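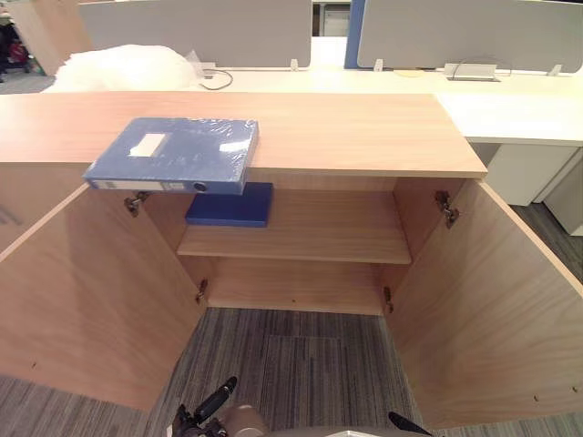

Grukwood Science Prize: hall walk-through, with my comments

Okay, so I got handed the clipboard again, and I did the walk-through at 4 in the afternoon when the light is bad and you can see what people will be dealing with on the night. The ceremony is Friday. Anything marked FIX has to be done before the doors open, and anything marked WATCH can wait, but please don't forget it.

Entrance and lobby

Front doors open outward, both leaves: OK
Door hold-opens release when pulled: FIX
The left one sticks. I had to lean on it with my whole shoulder, and I'm not small!
Floor mats flat: OK
Ramp clear: WATCH
Somebody keeps parking the sign stand at the bottom of it. I moved it. It'll be back.

Main hall

Seating count against permit: OK
The permit says 500 and the plan Stuart Cropper sent me stays under that, but only if the back row stays out. Please don't let anyone talk you into the back row. Last November we had chairs creeping into the cross aisle by the second speech.
Aisles at full width, measured: OK
I measured the center aisle at 44 inches at its tightest spot, next to the sound desk. The desk can't come forward any more than it is now.
Exit signs lit: FIX
All good except the one over the side door by the Ivano room. It flickers, goes off, comes back. Could be the bulb, could be the fitting.
Fire extinguishers in place and in date: OK
Tags checked, pins in, gauges in the green.
Cables taped down: WATCH
The run to the lectern is fine. The camera cable for the Pinheiro family's live link isn't down yet, so I'll look at that one on the day.

Stage

Steps solid, edges marked: FIX
There are 6 steps on the left side and the tape has worn off most of them. Remember that winners come up in dress shoes, with their eyes on the governor's hand and the medal box! White tape, wide, whole edge.
Handrail: OK on the left, FIX on the right
The right-hand rail has a loose bracket. Either tighten it or rope that side off and send everybody up the left.
Lectern stable: OK
I gave it a good shove. It stayed put.
Banner and backdrop fixings: WATCH
The Wustel banner is heavier than last year's and hangs from the same two hooks. They look fine to me, but I'd like Mervyn Lockwood to get up there and put his eyes on them (he hung it, he knows what's behind that paneling).

Backstage and green room

Route to rear exit clear: FIX
Flower boxes. Again. They can go in the kitchen.
Kettle and heater on separate outlets: OK
First aid kit stocked: OK, though it's low on the bigger bandages
Emergency lights, tested for roughly half an hour: OK

Outside

Parking lot lights: OK
Gate unlocked for the ambulance space: WATCH
Mervyn has the only key I know of. Can we get a second one cut, please?
Gravel by the side path: OK, a little loose near the bins but nothing a rake won't sort out

I'll be back Friday at noon to go over every FIX line again. If you finish one sooner, write your initials next to it on the copy taped inside the office door, and please write them so I can read them this time.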